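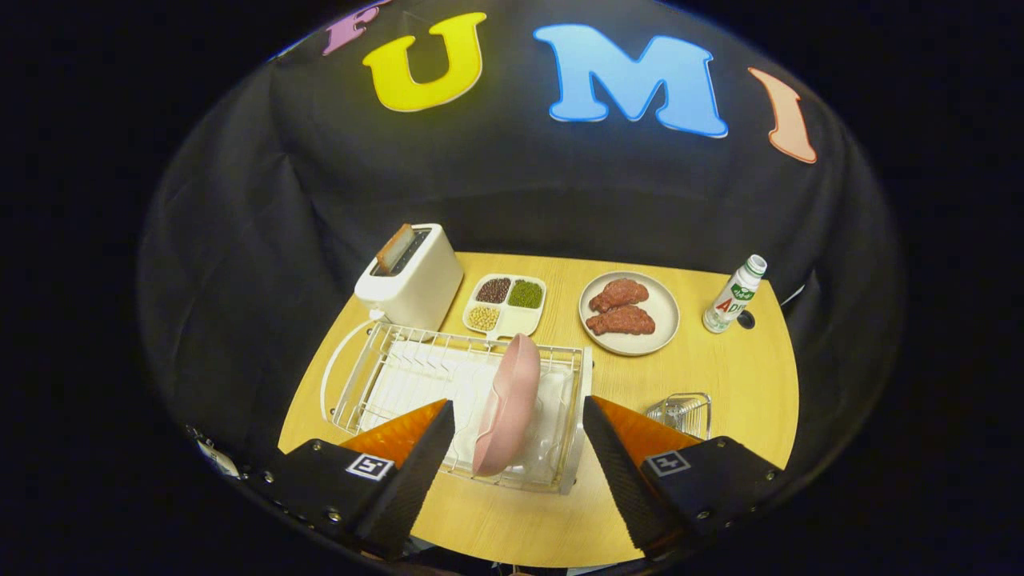 Hamley Tabletop Kitchen Recordings: Data Card and Rules of Practice

Maintained by the Hamley project group
Contact for questions about the rules: Celina Cieślak
Contact for access and corrections: Apolline Collet
Last revised: August

1. Purpose of this card

This card sets out the rules under which the Hamley recordings are made, checked and released. It applies to all sites that contribute to the collection, at present Kistel and Sikora. A site that cannot meet a rule should write to the project group before recording starts. Exceptions granted to one site do not carry over to the other.

The recordings are made with a hand-held gripper on a kitchen tabletop. They cover short household tasks such as placing dishes in a rack, taking them out again, and moving items between trays and plates. The data is meant for training and testing manipulation policies on fixed and mobile arms. It is not suitable for judging food safety, appliance safety or the strength of any gripper.

2. Terms

An episode is one attempt at one task, from the moment the fingers open to the moment they are clear of the last object touched. A layout is a given arrangement of objects on the table. A session is a run of episodes by one operator.

3. Before a session

3.1 The operator checks that both finger markers are flat, clean and fully visible to the camera. A marker that is scratched or lifting at a corner is replaced before work begins.

3.2 Fingertips are inspected for tears. Tips are changed in pairs.

3.3 The gripper is opened and closed fully 10 times while the width reading is logged. If the reading drifts, the session does not start until the gripper has been calibrated again.

3.4 Power cords are kept out of the path of the hand. Heating appliances used as set dressing remain switched off at the wall during every episode. Toast, where a layout calls for it, is prepared elsewhere.

3.5 Raw meat, or any item that looks like raw meat, is handled under the site's food rules. The fingertips are cleaned before they touch another object. Sites may use replicas, but the session sheet must state which was used.

4. During a session

4.1 A session lasts no longer than 45 minutes. The operator then rests for at least 20 minutes. A second operator may take over the station in that time and must repeat the checks in section 3.

4.2 Each layout is recorded for 3 episodes at minimum before anything on the table is changed by hand.

4.3 The operator moves at a steady pace and does not touch objects with the free hand. If the free hand enters the workspace, the episode is kept and tagged "assisted".

4.4 Thin-rimmed dishes are gripped at the rim with the least closing width that holds them. Dishes are lowered into a rack – not dropped – and released only after contact with the rack has been made.

4.5 Clear containers are to be included in dish tasks where the site has them. Operators should not remove them to make a layout easier.

4.6 Failed grasps, slips and collisions are retained. An episode may be deleted only if a person's face or private papers have been recorded, or if the file cannot be read. Deletions are entered in the site log with the initials of the person who made them.

5. Labels

Each episode carries a task sentence, a result (complete, partial, failed), the layout code and the tags listed in the Corel tagging sheet. Task sentences are written in plain English and name the object as a visitor to a kitchen would name it. "Put the pink dish in the rack" is acceptable. Part numbers and shop names are not.

The result is assigned by a person other than the operator. Where the two disagree, the reviewer's label stands and the operator's is kept in the notes field.

6. Known limits

The camera has a wide fisheye lens. Straight edges bend toward the borders, and objects there may appear tilted. Users should apply the lens file supplied with each session and should not reuse one from another gripper.

White objects on white mats are hard to separate, and the outlines of clear containers are often faint. Depth estimates for such items should be treated with care.

Sites use their own backdrops. Users who train on a single site should expect their models to pick up on its background and should hold out complete layouts for testing.

7. Use and release

Use of the recordings on a physical robot requires a risk review by the user's own institution. The project group does not certify any policy trained on this data. Requests for access are sent to Apolline Collet with a short statement of intended use. Reports of wrong labels should give the episode code and the proposed correction.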